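Wedside kitchen room – utensil and stand check
Checked 11 November 2018

1. Utensil stand, base
OK. Sits flat on the table and does not rock when pushed lightly. Wipe under the base as well, crumbs collect there.

2. Utensil stand, pole
OK. Straight. The joint at the bottom was a little slack in July and has been tightened. Look at it again next time.

3. Utensil stand, hooks
OK. All firm. Keep to 300 g on any one hook. The Ondedent ladle is over that and goes in the drawer.

4. Loading of stand
Comment: heavy items had been hung on one side only. Spread them around the hub. A stand loaded on one side can tip if a sleeve catches it.

5. Wooden spatula
OK for use. No splits between the slots. Run a fingertip along each slot, both faces. Any splinter – take it out of use the same day.

6. Handles
OK. No cracks found. Older Osmont handles should be twisted gently by hand to see if the blade has worked loose.

7. Washing
Wooden items by hand only. The Duangkaew sheet by the sink says 70 degrees for the plastic ones, please follow it.

8. Drying
Needs attention. Two items were hung up damp. Dry with a cloth first, then hang.

9. Table
OK. Keep the stand at least 6 inches in from the edge. Wipe the white surface before anything is laid on it.

10. Spare hooks
Not checked, box not found. Carry over.

Table and stand, slotted spatula laid out in the first picture:
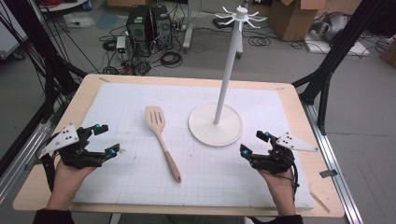
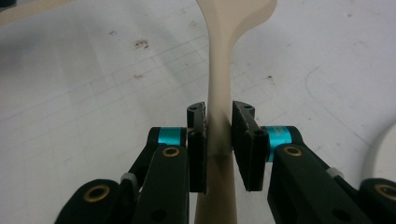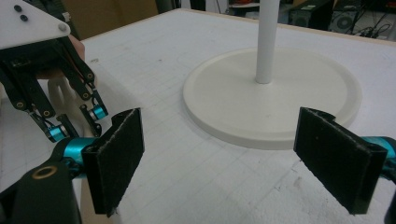 How often should a wooden spatula be oiled?
Once a month is enough for one in regular use. Use food-grade mineral oil, leave it on overnight and wipe off what has not soaked in. If the wood looks pale and feels rough before the month is up, oil it sooner.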